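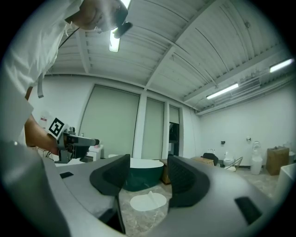
添付1：浴槽置き場の天井まわり。右手の四角いのが換気ユニット

件名：Noguchi棟 浴槽置き場の天井からうなり音
受付窓口：Stondero 設備サポート
区分：空調・照明
状態：保留(起票者は未解決と認識)

■起票内容
浴槽を置いてある部屋で、天井からブーンという低い音がします。鳴りっぱなしではなく、朝は静かで、昼を過ぎたころから聞こえ始めることが多いです。音の出どころは換気ユニットか、その隣の蛍光灯か、下で聞いているかぎりどちらとも言えません。天井が波形のパネルなので、どこか一か所で鳴ると部屋全体が鳴っているように聞こえます。
7月に換気ユニットの点検を受けて「異常なし」の報告書をもらっていますが、点検は午前中で、こちらが音を聞くのは午後です。報告書には時刻の欄がありませんでした。

■サポート回答(1回目)
お問い合わせありがとうございます。換気ユニットのうなり音は、フィルターの目詰まりによる場合がほとんどです。お手数ですがフィルターを清掃のうえ、様子を見ていただけますでしょうか。

■起票者
清掃しました。結果は変わりません。
そもそもフィルターはほとんど汚れていませんでした。「ほとんどの場合」と言われれば掃除はしますが、点検で異常なしと書かれたものが目詰まりしているなら、点検のほうがおかしいことになります。どちらの話を前提に進めればいいのでしょうか。

■サポート回答(2回目)
ご確認ありがとうございます。では蛍光灯の安定器が原因の可能性がございます。ユニットと照明の切り分けのため、以下をお試しください。
・換気を止め、照明だけ点けた状態で音を確認
・照明を消し、換気だけ動かした状態で音を確認
・両方を動かした状態で音を確認
それぞれ最大9分ほど置いてからご判断ください。

■起票者
やりました。時刻は午後2時台、浴槽のそばに立って聞いています。
照明だけ：音なし。耳を澄ますとジーという細い音はあるが、問題の音とは高さが違う。
換気だけ：音あり。ただし弱い。
両方：音あり。いちばん大きい。
照明だけで鳴らないのだから安定器が単独の原因とは考えにくいです。かといって換気だけのときより両方のときのほうが大きい理由も説明がつきません。気のせいだと言われそうなので、別の者にも目をつぶって聞いてもらいましたが、同じ順番でした。
なお「9分」の根拠が書かれていません。変化があったのは最初の1分足らずで、あとはただ立っていただけです。

■サポート回答(3回目)
詳しい切り分けをありがとうございました。機器メーカーのJaditikに照会したところ、浴槽への給湯による湿気で内部部品が一時的に膨張し、音が出ることがあるとの回答でした。浴槽のご利用を控えて再度ご確認いただけますか。

■起票者
この部屋の浴槽に湯は張っていません。起票のときから「置き場」と書いています。風呂場ではなく、浴槽が置いてあるだけの部屋です。Jaditikにはどういう部屋だと伝えたのですか。浴槽という単語だけで浴室扱いになっていないか、照会の文面を見せてください。
念のため湿度も測りましたが、隣の廊下と差はありません。湿気説は取り下げてもらって結構です。

■サポート回答(4回目)
ご指摘のとおり、照会時に「浴室」とお伝えしておりました。申し訳ございません。Jaditikに再照会いたします。
また、当社の防振シート「Brirkura」をユニットの取付部に挟むことで改善した事例がございます。ご希望でしたらお見積もりをお出しします。

■起票者
原因が分からないうちに部材を買う話になるのは、順番が逆ではないでしょうか。改善した事例というのは、どんな天井で、何が鳴っていたケースですか。こちらは波形パネルに梁が斜めに通っている天井で、平らな天井の事例を出されても参考になりません。
見積もりはまだ要りません。

■起票者(追記)
返事を待つあいだに、もう少し試しました。脚立に乗り、換気と照明を両方動かしたまま、手の届くところを順に押さえています。
・換気ユニットの側面：押さえても変わらない
・蛍光灯の器具：押さえると少し小さくなる
・ユニット寄りの波形パネル：押さえるとほぼ止まる
・奥の壁の灰緑色のパネル：関係なし。ついでに試しただけ
パネルを押さえると止まり、手を離すとまた鳴ります。8回やって8回とも同じでした。ユニットの振動を拾ってパネルが鳴っていて、器具も一緒に震えている、というのが今のところの見立てです。断定はしません。午後だけ鳴る理由が残っているからです。屋根側が温まってパネルの当たりが変わるのかもしれませんが、確かめる手段がこちらにはありません。

■サポート回答(5回目)
大変参考になりました。パネルの固定ビスの緩みが疑われますので、作業員が伺い増し締めを行います。作業後、当チケットは解決済みとさせていただきます。

■起票者
増し締めは賛成ですが、次の条件でお願いします。
来るのは午後。音が鳴っているのを作業員自身が聞いてから始めること。
浴槽は動かさず、養生してから脚立を立てること。前回の点検後、縁にビスが落ちたままでした。
締める前にビスの状態を記録すること。緩んでいたのか、最初から足りないのかで話が変わります。
「作業したので解決」という閉じ方はやめてください。涼しい日に静かなのは以前からなので、暑い午後を何度か過ごして鳴らなければ、こちらから閉じます。

■サポート記録
午後訪問。うなり音を確認。換気ユニット寄りのパネルでビス2本の緩みあり、欠品なし。増し締め後、音は聞き取れないレベルに低下。浴槽は養生のうえ移動なし。Jaditikからの再回答は未着。

■起票者
立ち会いました。記録の内容に間違いはありません。締めた直後は確かに静かです。
ただ、蛍光灯の器具に触るとまだわずかに震えが伝わってきます。作業員の方は「どこでもこんなもの」とのことでしたが、別の部屋の器具では感じませんでした。Jaditikの再回答が来るまで、このチケットは保留のままにしておいてください。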